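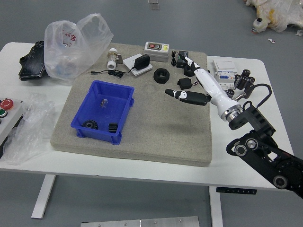

Unit 3: Demonstration by Remote Control

Students in this unit will record demonstrations of a sorting task, in which an operator guides the arm and hand from the control station and the system stores each movement for later training. The task is set by the course staff and does not change between sessions: small electrical and mechanical parts are picked up from the foam pad and placed in the blue bin. The parts differ widely in size and shape. A large hexagonal nut offers flat sides to the thumb and finger, while a thin cable with a small plug lies close to the surface and requires a slower approach. Students should plan their grasp for each part before moving the hand.

Reading before the session

Chapter 3 of the course reader, by Darren Pickering, covers the difference between hand guiding and remote control. In hand guiding, the teacher holds the arm and moves it directly. In remote control, the teacher works through an input device and receives no direct sense of contact. Students should be able to state one advantage of each method.

Procedure

Sign in to the Grulano recording software with your group number. Move the hand to the start position and begin recording. Complete one pick and one placement, then stop. A demonstration in which a part is dropped must be kept and marked "failed." Do not delete it.

Each group will submit 13 demonstrations. These are added to the shared course set, which will hold 1000 when all groups have finished.

Written report

Reports are due 13th July. Describe one grasp that you changed between attempts and explain the effect on the recorded path. Late reports are accepted only with the written approval of the instructor.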